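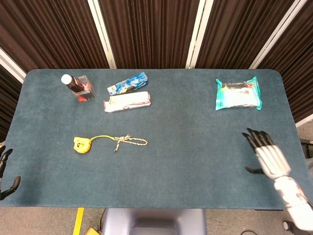 Iwona Jabłońska said she would like to see fewer drawers and more lists. Most households already own what they need for a small emergency, she told the residents' evening at the Trevireck center, but they keep it in five different rooms and can't lay a hand on it after dark.

The evening, held on 21/10/2024, was the first in a series on sorting everyday household goods. It drew 40 people, more than the meeting room normally takes, and extra chairs were carried in from the library next door.

Visitors were asked to start with the small things that tend to drift around a home: bottles, boxed toiletries, wet wipes, a tape measure, lengths of cord and rope. A felt-covered table in front of the folding divider was used for laying items out before they were put into groups.

Konrad Olszewski, who led the first half, kept to a simple method. Everything comes out of the drawer and goes on a table. Items used every day go back to where they are used. The rest is split between a wash kit, a tool box and a bag for travel, and anything past its date is thrown out. He suggested setting a timer for 30 minutes and stopping when it rings, even if the drawer is only half done.

Bottles got the longest discussion. Olszewski advised keeping them upright in a box with firm sides and checking that the cap is closed before putting the box away. Clear boxes are easier to live with than solid ones, he said, though they should be kept out of direct sun if there is medicine inside. Boxed tubes can stay in their cartons until needed – the carton stacks better and usually has the date printed on it.

Wipes should be stored flat with the flap pressed down. Several people said theirs had dried out in the car over the summer.

Cord and rope were covered after the break. Jolanta Wilczyńska showed how to coil a short length around the hand and finish it with two turns and a loop, and asked people not to tie rope to tools they use often. It always ends in a tangle, she said.

Sulteso, the housewares shop on the main street, is giving out 200 printed checklists, which can be picked up at the counter while they last. The list is one page long and leaves blank lines for the household's own additions.

A second evening, on kitchen cupboards, is planned for November. Entry is free, but places must be booked at the center's front desk. People attending should bring one drawer's worth of items in a bag or box – no glass jars, please.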